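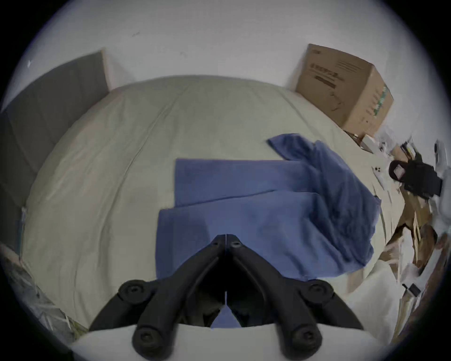 Sizwe Coetzee reckons a towel is harder than a car door, and after two years on the Flusen project I'm not going to argue. A car door keeps its shape when you let go of it, he says, and cloth has a new shape every time you look back.

AMUNLOW, Apr 2, 2022 – I'm very pleased (and a bit tired!) to tell you that our cloth-handling method, Flusen, is out of the lab and ready for other people to poke at. We teach a robot arm to fold by recording people doing the job with handheld grippers, so there's no arm in the room while we collect. You pick up the tools, you fold, and the learning happens later. 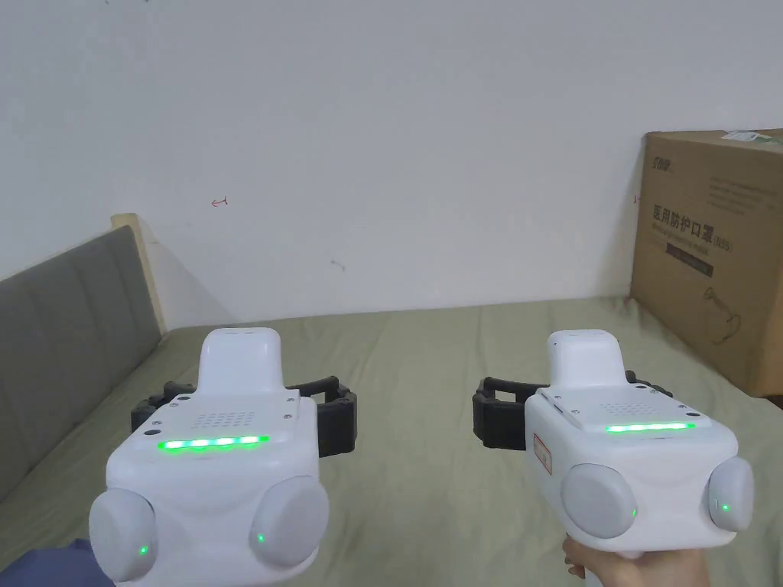
Tekum Research News, Issue 7

The recordings were made in ordinary bedrooms, with whatever was lying about left where it was. We were after the colours, shadows and clutter a robot would meet in a real home. All up we have 2,120 folds on file, and 922 of those start from a crumpled heap, which is my favourite kind and everyone else's least favourite.

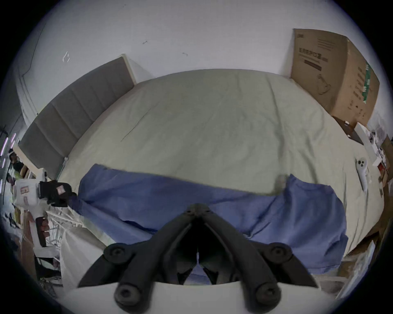 Blue cloth spread across the bed, gripper in front.

We then trained two versions of the controller. One saw only tidy starts, the other saw the lot. On 299 test folds with our own arm, the second one finished more than twice as many, and it was much better at having another go after dropping a corner.
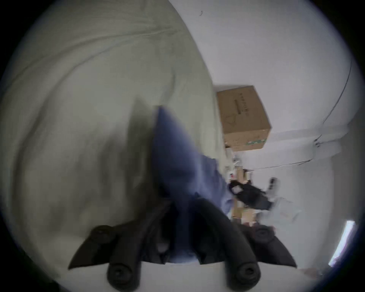

Grasp choice is where I think the real gain is. Our older method hunted for corners and got stuck when it couldn't find one. People don't bother – they grab a bit, lift, and see what the cloth does. You get a blue cloth pinched at one end and fanning out into a long triangle, and that shape gives the model plenty to go on. Flusen now treats those messy grabs as useful steps in the fold.

Fitted sheets still beat us, I'm sorry to say. Rattanakul has come on board for the next round, and we hope to have the recordings and training code up in June. If you'd like a look before then, or want to try the grippers yourself, write to the Tekum media desk in Amunlow and ask for the Flusen team.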